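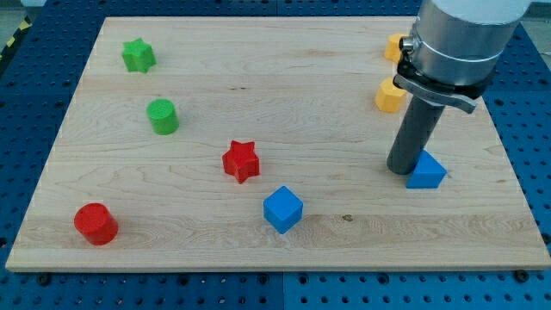

Do children who grow up with two languages keep two separate sets of colour words?

Mostly they keep one and a half. The school language tends to supply the full set, and the home language holds on to the words that get used for food, clothes and telling people off.

4.2 Colour words at the kitchen table

I came to this part of the project sideways. I was meant to be looking at how families talk about food (that's section 5, and it's long), but when I sat down with the Galang recordings I kept getting distracted by colours. So I went back through all 69 conversations and pulled out every colour word I could find, which took most of April and a frightening amount of tea.

The four I'll stick to are red, yellow, green and blue (Figure 2). I left out black and white, which turn up in so many set phrases that I couldn't decide what to do with them, and I left out brown after a long argument with Afonso Gouveia about whether "burnt" is a colour. He still thinks it is. He may be right when it comes to onions.

Red was easy. Everyone had a home-language word for it and everyone used it, even the younger children who otherwise answered their grandparents in English. Yellow was nearly as solid. Green and blue are where it gets fun, especially in the Vietnamese-speaking homes, where xanh can cover both and you add something after it if you need to be clear: xanh lá cây for leaf green, xanh dương for blue. Duyên Khúc, who transcribed these conversations with me, warned me early on that I'd be tempted to treat a bare xanh as a child being vague. I was, and I had to redo a whole batch of coding. Adults leave it bare all the time! If you're pointing at the bowl, why would you say more?

What the children did do was swap into English when a choice had to be made between two things in reach. One girl asks for the xanh cup, gets handed the wrong one, and says "no, blue" without a pause. Her grandmother then says "blue" back to her, in English, and carries on in Vietnamese. I love that bit. I've played it to anyone who'll sit still.

In the Tagalog-speaking homes the pattern was messier. Berde and asul are both there and both ordinary, but the children reached for "green" and "blue" so often that Felicidad Abella and I disagreed over whether these still counted as switches. She coded them as borrowed words and I coded them as English. We've kept both versions, and where it changes a result I say so.

I should own up to a weak spot. Meals are a narrow slice of family life, and you hear a lot about red (tomatoes, chillies, sauce on school shirts) and very little about blue. Consolacion Dalisay suggested adding laundry talk, and I wish I'd listened to her before the recording stopped. Kristine Enriquez has a smaller set of getting-dressed conversations which I've only dipped into. Blue looks much healthier in those, though I wouldn't lean on them yet.

Figure 2. Blocks in green, red, blue and yellow on a wooden board.

The next section goes back to food, and to words for "full" and "had enough", where grandparents and children part company in a rather different way.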